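2021-04-05, Zelle Lü, Greifer 2

Nach Wechsel der Backen (Satz Fulleck) Greifweite neu eingelernt. Offen 60 mm, Haltekraft Stufe 7. Schrauben an beiden Fingerhaltern nachgezogen, Gewinde i. O.

Griffprobe mit dem Handscanner, orange/schwarz. Griff zwischen den Backen, Kopf nach oben, grüne Anzeige leuchtet. 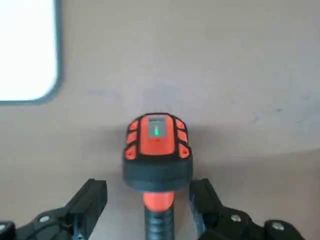
Offen

Zykluszähler steht bei 358, nächste Sichtprüfung der Backen bei 1000. Nullpunkt Handgelenk nach Warmlauf noch mal gegen Blatt Leredham prüfen. Ersatzbacken: N. Arruda fragt bei Bindadier an, Lieferung evtl. erst Juli. Alte Backen bis dahin aufheben.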